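Demonstration segmentation

Demonstration segmentation is the division of a continuous recording of human-guided manipulation into episodes that can be used for training a control policy. It covers the detection of start and end points, the removal of idle intervals, and the rejection of passages in which the sensor data cannot be relied on. In most pipelines it runs after time synchronization and before action labels are computed.

Input data

The input is usually a set of video streams, one per gripper and often one from a head-mounted camera, together with finger opening width and an estimated pose for each device. The streams are resampled to a common clock. Clock offset between devices is the most frequent source of error at this stage, and a tool that segments on one stream alone will pass the offset on to every label derived from the others.
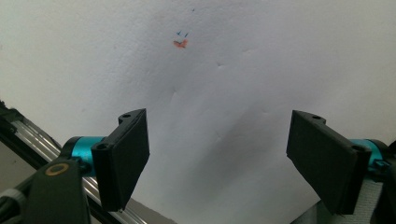 Segmentation methods fall into two groups. Threshold methods look for changes in finger width or device speed and place a boundary where a value stays below a limit for a fixed time. Learned methods assign a phase label, such as approach, grasp, transport or release, to each time step. Threshold methods are easy to inspect but tend to split slow, careful motions into several false episodes. Learned methods handle slow motion better and require a labeled set, which must be renewed when the gripper geometry changes.

Pose validity

Handheld devices commonly estimate their own motion by visual-inertial odometry. The estimate depends on trackable features in the camera view. Plain walls, ceilings and bare tabletops offer few of these, and when the feature count drops the filter relies on inertial data, whose integration error grows quickly. A segmenter therefore reads the tracker's status along with the pose. In the Burneck toolkit a passage is marked invalid when fewer than 12 features are tracked, and the mark is extended by 200 milliseconds on either side.

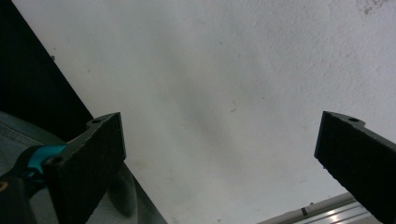 View between the fingers of a handheld gripper directed at a white ceiling.

Intervals of this kind often occur at the beginning and end of a recording, when the device is being picked up or put down. Trimming by fixed duration removes some of them but also cuts into short tasks. Trimming by view content — a classifier that reports whether the work surface is visible — is more exact and costs more to run.

Two-handed recordings

With two grippers, boundaries found on one side need not match those on the other. Stititow keeps a separate track for each hand and defines an episode as the union of overlapping active intervals. Pastcombe uses a single track and ends the episode only when both hands are idle. The second approach produces fewer, longer episodes. On the Carretero set, which contains 3,966 episodes under the Stititow rule, 14 recordings could not be divided by the Pastcombe rule at all. 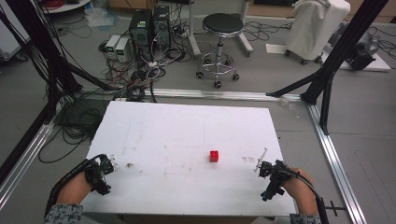

Pastcombe's maintainers dispute the comparison, stating that the idle limit was left at its default and that a shorter limit would have divided most of those recordings. They also hold that separate tracks lose the waiting behavior of the passive hand, which a policy has to learn if it is to keep one arm clear of the other.

Output

Segmenters normally write an index of start and end times and leave the source video unchanged. This allows boundaries to be revised without encoding the video again. Index entries usually carry the tool version and the threshold values in force, as indexes made under different settings should not be merged.

See also: Imitation learning; Time synchronization; Visual-inertial odometry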